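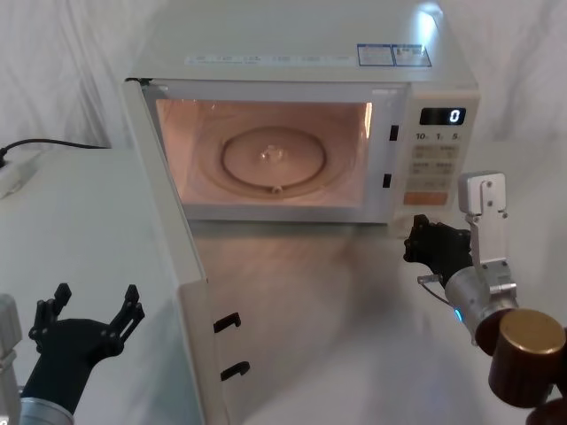

微波炉,门开着,里面的灯亮着。

在特鲁基尔贝格(Trurkilberg)吃馒头片

2025年10月

一月份去了一趟 Trurkilberg,住了7天。回来以后一直想写吃的那部分,拖到现在。景点别人写得够多了,我就只写面团子,因为那几天吃得最多的就是它。

捷克语叫 knedlík,复数 knedlíky,中文一般翻成“馒头片”或者“面包团子”。我觉得馒头片更贴切。做法是把发好的面揉成粗长条,煮熟或者蒸熟,再切成片,一片片铺在盘子边上,旁边是肉,上面浇浓汁。面里常常掺旧面包丁,所以切面上能看到颜色稍深的小块。第一次吃的时候以为会像北方馒头,其实要湿一点,也密一点,没有甜味,嚼起来有弹性。单吃没什么意思,它的用处就是吸汁。

当地分得比较细。掺面包丁的是一种,用土豆做的是另一种,土豆的颜色偏黄,口感更黏,一般配烤鸭、烤猪肉和酸菜。还有带馅的水果团子,里面包李子或者杏,外面撒糖和奶渣,再浇化开的黄油。水果的在不少地方是当正餐吃的,菜单上跟主菜放在一起。我第一天没看懂,点了一份当甜品,前面还吃了烤猪肉,后来基本走不动。

住的地方叫 Tandbridge,名字听着像英国的,其实就是一栋老楼改的民宿,在河边坡上。房东叫 Dalibor Jurčo,斯洛伐克人,在这边住了很久。公用厨房可以随便用,冰箱分层,各放各的。他话不多,但是问到吃的会讲很久。我问他哪家的团子好,他先纠正我的发音,然后说要看配什么:配奶油牛肉去 Dvořáček,配烤鸭不要在城里吃,坐车去下面的村子。

Dvořáček 在广场后面那条街上,门脸很窄,进去以后往里走还有一间大的。中午有当日套餐,一份汤加一份主菜,写在黑板上,只有捷克语。下午以后换成正式菜单,价格高一截,东西差不多,所以建议中午去。十一点半开门,十二点一过就要等位,附近上班的人都来。等位不排队,自己看谁快吃完了,过去站着就行。拼桌很正常,坐下之前说一句“Je tu volno?”(这里有人吗),对方点头就可以坐。

我在那里吃了2次,都是奶油牛肉,svíčková na smetaně。牛肉先跟胡萝卜、芹菜根、欧芹根一起炖,炖完把根茎类蔬菜打成泥,加奶油做成汁,颜色是橙黄的,酸甜口,有点像很淡的咖喱,但没有辣味。上面放一片柠檬、一勺蔓越莓酱,有时候再挤一点奶油。第一回看到肉上面放果酱,我把它拨到一边,吃到一半试了一下,后面就拌着吃了。汁的量给得很足,团子吸完以后盘子里还有一层。

第二次去的时候旁边坐了一位老先生,他用叉子把团子按进汁里,翻面,再按一下,然后才切。我照着做,确实比切成小块再蘸要好,里外都能吸到。用刀切团子的人也有,不过传统的讲究是煮好以后用线勒断,刀会把里面的气孔压扁。店里出来的时候已经切好了,边缘很齐,估计是线切的。

汤也说一下。套餐的汤是轮换的,我赶上了蒜汤和牛肚汤。蒜汤很清,蒜味很冲,里面有炸面包丁和奶酪丝,冬天喝很合适。牛肚汤放了不少红甜椒粉,颜色红但不辣,牛肚切成细条,煮得很软。怕内脏味道的人可以跳过。

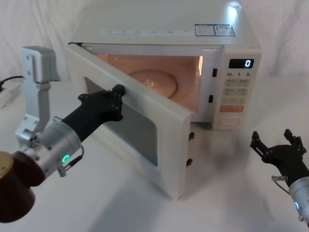
再说超市。城里最方便的一家叫 Brasto,在车站下面那层,关门比别家晚。冷藏柜里有现成的团子,整条卖,也有切好片的,塑料膜包着,旁边是罐装的酸菜和各种酱汁。整条的便宜,也好放。我买了一条面包丁的和一条土豆的,回去自己弄。

加热的办法,包装背面写的是蒸。没有蒸锅的话,拿个普通锅烧水,上面绷一块纱布,把切好的片摆上去,盖盖子,几分钟就软了。微波也可以,但是要在表面洒点水,再盖一个碗,不然边上会发硬,凉了以后更硬,像放了两天的馒头皮。土豆的那种对微波更敏感,时间稍长就发黏,我后来都是蒸的。剩下的第二天早上切丁,用黄油煎,打鸡蛋进去炒,撒点葱花,配酸黄瓜。这个吃法是 Dalibor 说的,他说他小时候盼着晚饭剩团子就是为了第二天早上这一顿。我觉得比前一天晚上的还好吃。

烤鸭最后还是去村里吃了。坐区间车过去,下车沿着公路往回走一段就到,店没有招牌,只在窗户上贴了一张纸。鸭子是四分之一只起点,皮脆,油很多,配两种团子和紫甘蓝。紫甘蓝是热的,加了葛缕子和醋,偏甜。要说缺点,就是等得久,盐也重,啤酒喝得快。付钱只收现金,路上没有取款机,要提前备好。我身上带了2000克朗,够用,还剩了一些坐车。回程的车间隔很长,错过一班就得在站牌下面站着,一月份站着很冷,建议吃饭之前先看好时刻表拍下来。

水果团子我后来又吃过一回,是在民宿楼下的小食堂,用的冷冻李子,馅偏酸,面皮用奶渣和的,比发面的轻。服务员问我要不要加罂粟籽,我说要,结果端上来黑乎乎盖了一层,味道有点像黑芝麻,油性没那么大。喜欢芝麻汤圆的人应该能接受。夏天去的话是新鲜水果,草莓的最多,我没赶上。

几个零碎的事,想去的人可以参考:

菜单上肉和配菜有时候分开标价,团子要单点,看清楚再算钱。

克数写的是生重还是熟重各家不一样,别太当真。

团子一般可以续,说“ještě knedlíky”就行,有的店续要另外收钱,有的不收。

小费给个整就可以,结账的时候直接报一个总数,不要放在桌上走人。

带东西回国的话,真空的整条团子保质期不长,要冷藏,我没带。买的是做团子用的粗粒面粉,包装上写 hrubá mouka,国内不太好找。回家做过一次,用馒头剩下的碎块代替面包丁,发得有点过,煮的时候一头裂开了,切出来中间有个洞。汁也没做成那个颜色,芹菜根没买到,用的西芹,差得比较远。味道勉强能吃。下次打算少放点酵母,煮的时候翻一次面,锅也要换个长一点的。

面粉还剩半袋,放在柜子里,做成了再来更新。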